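Open house at Wurau Exchange: plenty of coffee, not many leases

The invitation promised "a first look at the building that is changing how the east side works." I have been to enough office open houses to know that the building is usually the same as the last one, with a different smell in the lobby. Wurau Exchange smells of cedar. There is a machine for it behind the front desk.

I went on Saturday morning, when the owners, a mid-size outfit called Jisar, had opened five of the eight floors to brokers, prospective tenants and anybody else who filled out the online form. The form asked for my company's headcount and "growth horizon." I left the second one blank and got in anyway.

For those who don't know it, the building is the old insurance block on the river side of the Wurau bypass. It sat mostly dark for years after the insurer moved downtown. Jisar bought it, put in new glass and new elevators, and cut the floors up. Where there used to be one tenant there are now 49 suites, most of them small, on terms that start at twelve months. The thinking is that companies no longer want to sign for ten years, and that the foreign firms which used to take whole floors in this town have pulled back and won't be replaced like for like. I agree with the first part and mostly with the second. Whether it adds up to a business is another question.

Vaughn Lindqvist, who runs leasing for Jisar, took my group around. There were eleven of us, and at least four were brokers, which you could tell from the shoes. He is good at this. He walks backward without looking and never says "vacant." Suites that have no tenant are "in conversation."

I asked how many suites had signed leases. He said interest had been very strong. I asked again by the elevators and he said the second floor was nearly spoken for. On the way up I looked at the directory board in the lobby, the kind with slots for company names, and it hadn't been filled in at all. It may have been waiting for a sign maker. I would still have liked a number.

What he did have was rents. The small suites on the river side are asking a good deal more per square foot than the Iturra building across the bypass, which is older but has a cafeteria and a bus stop outside the door. Lindqvist's answer was that you can't compare the two because Iturra is "a legacy product." My guess is that tenants will compare them on the day they get both quotes.

We saw two of the small suites on three, a double on four and the shared floor, five, where the meeting rooms and phone booths are. The booths are fine. I shut myself in one and could hear a broker outside talking about his boat, so don't plan on discussing payroll in there. The meeting rooms are booked by the hour through an app, with a few hours a month thrown in. After that you pay, and the price list was "being finalized."

The larger floors up top are meant for firms with special needs, by which the brochure means anybody who wants more power, stronger floors or their own ventilation. The fit-out allowance is on the low side if you intend to build anything beyond carpet and partitions. One woman in our group asked what happens to the improvements when a twelve-month lease ends. They stay with the building, unless Jisar wants them taken out, and then you pay for that too. She wrote this down. So did I.
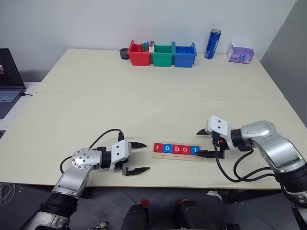 White wall, cream-colored tables pushed together.

My main complaint is parking. The brochure says there are over 300 spaces. The site plan pinned up in the leasing office, which I read while waiting for the restroom, gives 248. I took this to Lindqvist, who said the higher figure includes an overflow lot used under an agreement with the Brarkero garden center next door. How long does the agreement run? He would have to check. Does it cover weekends? He thought so, though on my way in I had seen Brarkero's chain across the entrance. A law office with six people won't care. A company with forty who all drive will care by the first wet Monday, and the bus, as I said, stops over at Iturra.

To be fair to the place, the building work is better than I expected. The stairwells have windows. The new glass has cut the bypass noise down to something you could live with, even on the road side. The elevators are quick. The restrooms on every floor have been redone properly, with hooks on the doors, and you would be surprised how many landlords skip the hooks. The heating is now run floor by floor – the old insurer's staff used to complain about sharing one thermostat with the whole building, and I knew a few of them.

I also had a useful ten minutes with Pentti Miettinen, a broker who has worked the east side a long time and has no listing in this building, so he could speak freely. He thinks the small suites will fill, slowly, with accountants, visa consultants and the local arms of companies testing the market before they commit. He has doubts about the top floors. The South American freight and trading firms that filled that kind of space have cut back to a couple of desks each, he said, and the ones still hiring want to be near the airport. He gave it two winters before the asking rents come down. I'd have said one, but he has seen more of these than I have.

The talk at noon, "Resilience in the New Office Market," was a slide deck. It had one chart, and the vertical axis had no numbers on it. I left during the part about community.

If you are a small firm and need something clean by July, go and see the third floor, river side, and offer less than they ask. Get the parking in writing, with the number of spaces and the name of the lot. Ask for the meeting room prices before you sign and don't accept that they are being finalized. For anything larger than a double suite I would get a quote from Iturra first and take it along with you.

The pastries were good. The almond ones went early.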